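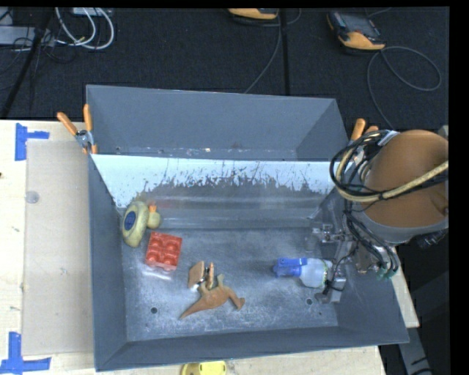 Jun 6, 2025

The Vundska toy works holds one open day a year, and I went with Leonie Riedl, who buys for a small toy shop and had been sent two tickets. It's a plain two-story building behind a rail yard. We signed in, got paper badges and joined a group led by Hannelore Ammann, who has worked in the returns department long enough to remember when it was one shelf.

Returns was the part I had come for. Vundska takes back toys from its rental program, checks them and sends them out again. In May the department handled 436 crates, and the contents are as mixed as you'd guess. A yellow duck, a red building block, a brown dinosaur with a long tail and some odd bit of hardware can all end up in the same metal bin, and someone has to decide where each one goes.

Hannelore took us through the steps. Crates are tipped out a little at a time, so no one has to dig. Anything that isn't a toy is pulled first. She keeps a tray of these things on the windowsill - clamps, hair clips, keys, one half of a pair of glasses. Building blocks go by size and color. Animals are checked along the seams and at the thin parts. Tails and beaks take the most damage, she said, and a dinosaur with a bitten tail is taken out of the rental stock and sold cheaply in the front shop.

The metal bins are old and look it. The floors are scratched and the corners are dull. Leonie asked why they hadn't switched to plastic, and Hannelore said metal rinses clean faster and they had tried plastic for a year. They are noisy, though. When a crate of blocks went in at the next table we all stopped talking until it was over.

Washing is next door. Luzius Hofstetter runs the two machines there and let us look into one between loads. Small toys go in mesh bags, and larger ones sit on racks. The room is warm and smells of soap. A full cycle takes 52 minutes, plus drying. Printed markings are the weak point - he showed us a boat whose name had faded to a gray smudge.

The packing room was closed for lunch by the time we got to it, so we saw it through the glass. I would have liked more time there. The tour runs long in returns and short everywhere else.

Practical notes: tickets are free but limited to 94, and the last tour starts at 4. Parking is poor. The front shop takes cards. I bought a wooden crane, and Leonie left with a bag of mixed animals and a price list.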